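Opinion / Public Art
6 min read
14 comments · 80 shares

Temporary Public Art Needs a Removal Budget

A work that is meant to last one season still has to be taken apart, moved and accounted for. Most funding agreements say little on the subject. 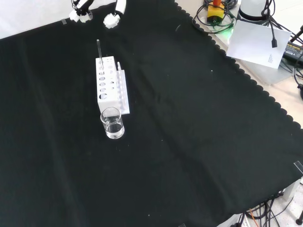
The budget line that goes missing

Last year I read 21 grant agreements for short-term outdoor works, all of them between an arts office and a single artist or small studio. Thirteen had no separate amount for removal. The rest had one, but in most cases it was a fixed sum set before the design was final, which means it was set before anyone knew what the piece would weigh or how it would be anchored.

My argument is narrow. Removal should be costed as its own stage, held in a separate account, and released only when the site has been inspected. An arts office that cannot afford this should commission a smaller work.

The usual objection is that money held back for removal is money taken from the art. In accounting terms this is true. In practice the cost is paid either way, and when it has not been planned for, it is paid by the parks department, out of a mowing or drainage budget, at emergency rates. The Wadel riverfront piece is the case I know best. The structure was approved for one summer. It had a steel base frame, timber ribs and a stretched fabric skin, and the agreement said the artist would "return the site to good order." It did not say by when. The fabric came down in the fall. The base frame stayed through the winter while the city and the studio exchanged letters over who should hire the crane.

I do not blame the studio. The fee had been spent on fabrication, as fees are.

Decay is a design choice

Some artists want the work to break down in place. I have no quarrel with that when it is stated at the start and the materials support it. Untreated timber, straw, unfired clay and natural rope will weather in ways that can be predicted fairly well. Painted board, expanding foam and most adhesives will not. They come apart in flakes and pieces that someone has to pick out of the grass.

The Jinau commission handled this better than most. The artist's proposal included a materials list with a column for end state: reused, composted, recycled, landfill. It was one page. The landfill column had two entries, a sealant and a set of nylon ties, and the panel asked for the ties to be replaced with hemp cord. That was a reasonable request and it took one meeting. I would make the same page a condition of any application above the smallest grant tier.

A column like that also changes the conversation about color and finish. Exterior paint is often added late, after a worry about how raw wood will look in photographs. Once the paint is on, the timber cannot be chipped for mulch, and the reuse yards I have dealt with will refuse it. If the artist wants paint, fine, but the disposal cost should be entered next to it.

What a contract should say

The clause I prefer has four parts. It names a removal date. It names the party responsible, including for footings and buried anchors. It sets the amount held back, worked out from a written quote obtained after the engineering drawings are signed. And it allows one extension, agreed in writing by both sides, with the cost of extra inspections stated.

The extension matters. Popular works get kept. Plikura has a willow tunnel that was approved for 24 weeks and has now been standing for several years, with no record of who checks the joints. People like it, and I like it too – it is a good piece of work. But it was engineered as a short-term structure, and affection for it has no bearing on the condition of its fixings. If a work is to become permanent, it should go through the permanent process, with a new structural report and a maintenance schedule.

Tsai Park went the other way and removed its light piece on the agreed date in April, over some local protest. The footings were lifted the same week and the turf was relaid. I thought the protest was fair and the decision was right.

Arts offices often say that tight terms will scare off ambitious proposals. I have seen no sign of this in the agreements I read. The largest work in the set had the most detailed removal plan, down to the truck sizes and the order in which the panels would be unbolted.

Filed under: Commissioning, Outdoor Sculpture, Funding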